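Left arm lets go of the bottle partway to the tray – anyone else?

hunidmont_pv
Two-arm setup, sorting small bottles into a tray. Left arm picks fine, then somewhere over the table the gripper opens by itself and the bottle drops. No error, the log just says the grip command changed. Started in February. Last night it happened 20 times in 263 picks.

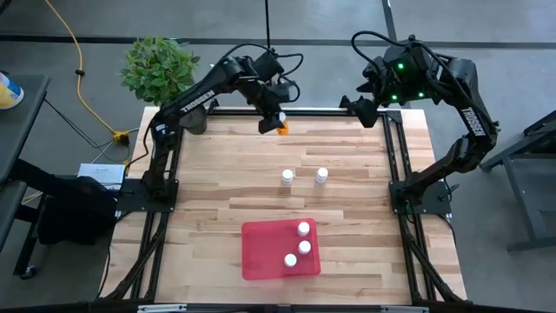

Left arm with a bottle, three in the tray so far.

I've swapped the fingers and re-zeroed both arms. Out of ideas, eh.

– Pantelis Vrettos

fullolero
Cable. It's always the cable. Those loops at the wrist flex every single cycle, and when a connector gets tired the gripper drops out for a split second. Swap it and go have a coffee.

imon46
Disagree with fullolero. If the motor lost its connection you'd get a comms fault, and he says the log is clean with a changed command. Something is telling it to open. What are you running on top, a learned policy or scripted moves?

hunidmont_pv
Learned. Trained on our own demos, 46 of them.

imon46
Well there you go! I'd bet a few of the demos have a early release in them. Go back and watch them at normal speed.

fullolero
Still say check the cable, it costs you ten minutes. I had one that looked perfect until I bent it by hand. And no fault in the log either, so don't tell me it can't happen.

aslı_d
Aslı Duman here, we run a similar pair at Varghese. Please put the speed limit down while you're chasing this, and keep your hands off the table while it's live. One of ours let go mid-swing and the bottle missed my coworker's glasses by not very much. Mine was the demos, by the way. 2 bad ones, that's all it took.

hunidmont_pv
Speed is down, thanks Aslı. Will do the cable first (fine, fullolero) and then sit through the demos tonight.

fullolero
Colour me smug in advance.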